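Ticket: Operator loses the approach in the sim when teaching the two-arm pick
Project: Turwood
Opened by: Nives Donati
Component: teleop client, simulated cell
Status: open, workaround in place
Priority: normal

Summary
When an operator teaches the pick task by remote control in the simulated cell, the two gripper views go dark partway through the approach and stay that way until the arm is backed out. The overview still renders. Operators then steer on the overview alone, and the recorded demonstrations come out slow and jerky near the block. The training job accepts them, but the policy learns the hesitation along with the rest.

Environment
Turwood sim build 139, Rawashdeh hand controllers, Tulero recorder on the same workstation. Both arms enabled. Control loop at 200 Hz.

Steps to reproduce
1. Start the cell and load the two-arm pick.
2. Clutch in with both controllers and wait for the arms to match.
3. Bring one arm over the block and leave the other one parked upright.
4. Rotate the wrist of the parked arm toward the operator side.
5. Watch the gripper views while moving in.

Expected
Gripper views show the table and the part during the approach.

Observed
Gripper views are mostly black. Fingers are visible and respond to the trigger. Arm motion follows the hand normally and no fault is raised.

Log

Friday, 9:40. First report. I assumed the render process had stalled, but the frame counter in the recorder keeps climbing. Restarted the client anyway. No change.

10:15. Checked the recorder output. Episode 610 has all its frames and the timestamps are evenly spaced, so nothing is being dropped. The joint traces look fine too. Ruled out Tulero.

11:05. Swapped left and right controllers. The problem stays with the arm pose and does not follow the controller.

11:50. Raised the scene light to double. The far wall got brighter and the dark part stayed dark. That makes me think the camera is looking straight into something at close range and the exposure is a side issue.

1:30. Reloaded the older scene file from the Fesetti share. Same result, so it did not come in with the March update to the table model.

2:10. Saved stills from the same session for whoever picks this up. Overview first, then the gripper views.

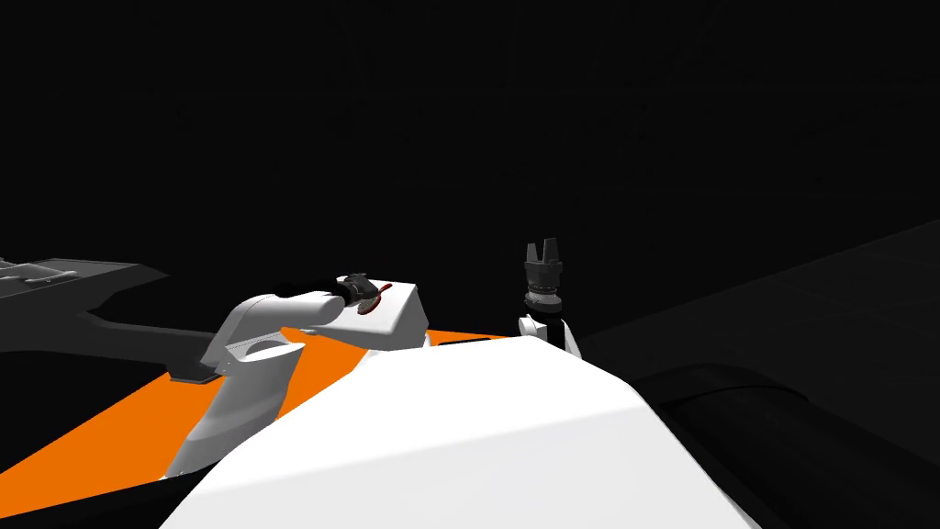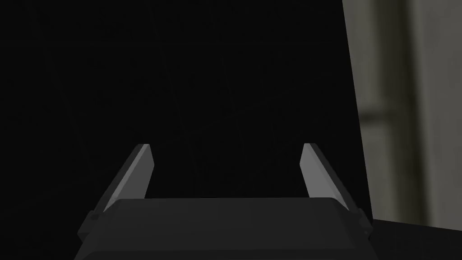
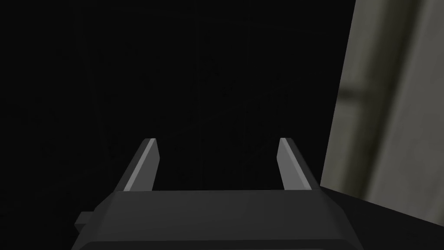 2:45. Next thing to try is the near clip setting on the wrist cameras. If a body panel or a link sits in front of the lens in certain wrist poses, we should be able to confirm it by hiding the robot meshes one at a time. I have not done this yet. It needs the scene editor and my license is on the other machine.

3:20. Workaround for operators: before clutching in, turn the wrist so the fingers point down at the table, then start recording. If a gripper view goes dark during an episode, release the clutch, back the arm out and discard the take. Please don't finish the pick on the overview only. Those takes are the ones we have to throw out later.

4:05. Tagged 2 episodes from this morning as "view blocked" and pulled them from the training set. The remaining ones need someone to scrub through the gripper video by hand. The automatic check only looks for missing frames and won't catch this.

Open items
Hide meshes one by one and note which one clears the view.
Add a brightness warning to the teleop client.
Ask the Rawashdeh side if the wrist offset in their default profile was changed.

Assigned to: Nives Donati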